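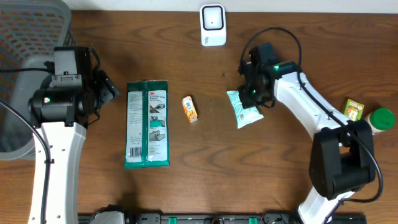
Documents > Lendico House > Meetings > Supplies and shared table

SUPPLIES MEETING – MINUTES
11 Mar 2026, back room
Chair: Daiane Holanda. Apologies from Obi. Notes typed up same evening, corrections to me please.

1. Last minutes
Read, ok. One fix – the shelf order was 426 dollars, not what I had down. Changed.

2. The long wood table
Still the drop spot for anything without a home. Wipes, the small orange and white box, the mint green pouch, all out on the table top. Gray basket at the left end has turned into the default bin for everything. Daiane wants the table clear by closing each night. Agreed, with some grumbling.

Wipes – the green and white 3M pack. Stays on this floor, in the drawer by the door. Not the kitchen. Upstairs can order their own, they have budget left.

Orange and white box – no one claimed it. Goes in lost and found till the next meeting, then out.

Pouch – Daiane says first aid bits usually live in pouches like that one. Will check before it gets put away. If it is first aid it goes in the red cabinet, otherwise in the basket.

Little white unit by the wall – leave where it is. Question was whether it's a sensor or an air freshener. Split opinion. Daiane to ask Onum, they did the fit out.

3. Basket
Long talk, too long. Proposal to label it "put away today" and empty it at closing. Second proposal to get two smaller ones with lids. First one carried. Label to be printed large, last one was unreadable from the door. Basket stays at the left end of the table, not on the floor, people trip.

4. Spending
Spent since October: 521 dollars. Left for the year: 659. Dridden quote for drawer dividers came in at roughly 30 dollars a set. One set only for now, see if anyone uses it. Receipts in the envelope, not in the drawer, not in the basket.

5. Wiping down
Table gets wiped after lunch and at closing. Grain holds crumbs near the back edge so go along the wall too. No spray cleaner on the wood untill we hear what the finish is – Onum again.

6. AOB
Light switch sticks. Reported twice allready. Third time tomorrow.
Key to the red cabinet – spare is with Obi.

Actions
Daiane – Onum re white unit and table finish, check pouch
Obi – label for basket, order one set of dividers
Me – move wipes, lost and found box, switch

Next meeting same room, date to follow by email.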